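Can Machines Do the Chores Yet? Two Pictures from the Prolham Kitchen

June 30, 2022

Osura keeps a list of 114 small household chores and asks how many of them a robot arm can do without help. As of May the answer was 34, most of them picking things up and putting them down. Gorbridge set up the kitchen in Prolham and Niazi keeps the scores. Click any picture to enlarge it.

1. Small parts on a bare surface

A green gripper finger over pale wood, with a short white cylinder well off to one side. Small, squat things like this are high on the list of tasks people want done. They are also slow work: our limit for one pick is 19 seconds, and a person needs 2.
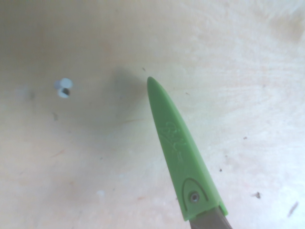
2. Scissors on the counter

The Franka Emika arm with its fingers just above the scissor handles. The blades are in a green sleeve. Scissors lie flat and leave little to get hold of, so they count as a hard item in our scoring. The kettle, mugs and spice jars along the wall stay out during every test, as they would in most homes.

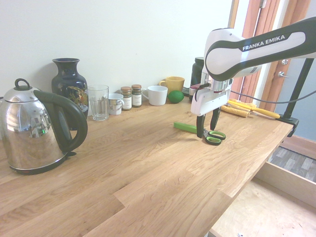
3. Still on the list

Folding towels, wiping up spills and opening a new jar have no passing score yet. The full chore list is on the Osura downloads page.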